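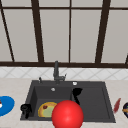 Par M. Gurard

On juge trop souvent un jeu de démonstrations à son volume. Un laboratoire annonce des heures d'enregistrement, un autre des milliers d'épisodes, et la discussion s'arrête là. Je soutiens que la question utile se pose plus tôt : qui tenait les commandes, avec quelle interface, et que lui avait-on demandé de faire en cas d'erreur ?

L'évier de cuisine simulé est un bon cas d'étude. Un bac profond, une assiette dedans, un robinet au milieu du passage, des objets sombres sur un fond gris sombre : la tâche « vider l'évier » se dit en deux mots et se décompose mal. L'opérateur humain, dans sa propre cuisine, saisit l'assiette par le bord en la basculant contre la paroi. À distance, avec une manette et sans retour d'effort, il ne le fait presque jamais. Il descend à la verticale, pince et remonte. La politique apprise à partir de ses gestes reproduira les habitudes de la manette.

Nous avons repris cette tâche sur le projet Lallus, avec 66 démonstrations et trois opérateurs. Deux d'entre eux avaient reçu pour consigne d'abandonner tout épisode comportant une prise ratée. Le troisième devait continuer, rattraper l'objet et terminer. Ses trajectoires sont laides : hésitations, reprises, détours autour du robinet. Ce sont pourtant les seules qui contiennent une information sur la manière de sortir d'un mauvais état, et la politique entraînée sans elles se figeait dès le premier glissement.

La pratique courante consiste à filtrer ces épisodes. Elle a ses raisons. Un corpus propre converge plus vite, les courbes sont plus régulières, la relecture coûte moins cher. Mais le robot déployé ne reste pas sur la trajectoire idéale – il s'en écarte au bout de quelques secondes, et c'est à ce moment qu'il lui faut un exemple.

On objectera que le guidage manuel, où l'on prend le bras par le poignet, résout la difficulté. En partie seulement. Le geste y est plus naturel et les contacts sont mieux dosés, mais le corps du démonstrateur entre dans le champ des caméras, et la méthode n'a pas d'équivalent direct en simulation. Le banc Ilano combine les deux approches ; le réglage initial prend 45 minutes par poste, ce qui décourage les petites équipes.

Je demande donc une chose modeste : que chaque jeu publié soit accompagné de la consigne donnée aux opérateurs, mot pour mot, et du nombre d'épisodes rejetés avec le motif du rejet.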